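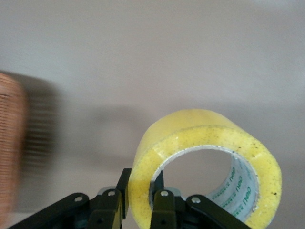
**Figure 3.** Wrist view with one finger inside the core of a tape roll and the other against its outer face, so the ring wall is clamped between them.

### 4.2 Picking up things with holes in them

I'll admit this was my favorite part of the study, and also the part I was most sure would flop. Most of our objects get grabbed across the full width, which the Erlow policy handles fine. A wide roll of packing tape is a different animal! Quang Trịnh suggested we stop treating the hole as missing depth data and start treating it as a place to put a finger, and that's pretty much the whole idea behind what we call a wall grasp (Figure 3).

We ran 800 trials on ring-shaped objects, all with the same two-finger gripper and the wrist camera as the only input. With wall grasps switched on, 84 percent of the trials ended in a stable lift. I had hoped for more, but I'll take it, given that the August version of the policy kept pushing rolls over before it ever closed on one.

Tape is nasty for depth sensing - light goes into the layers and comes back from who knows where - so we let the network lean on color near the rim. The pale core against the yellow layers in Figure 3 makes a nice clean oval, and the opening detector (we named it Testine, sorry) fits an ellipse to that edge. It found the opening in 96 percent of the trials. Printing on the inside of the core, like the green "deli" text in the same figure, worried Heino Dambrauskienė quite a bit, and we reran the fit with the green channel masked out. The finger targets barely moved.

Clutter at the side of the view is still a headache. A blurry, ridged, copper-colored shape like the one on the far left of Figure 3 can throw off the background estimate, and for now we just ignore a strip along each side when fitting the wall. It's crude, and a roll that sits in that strip gets missed completely. We tried 2 strip widths and kept the narrower one. The misses are broken down by object in the next section, along with the Wereo baseline.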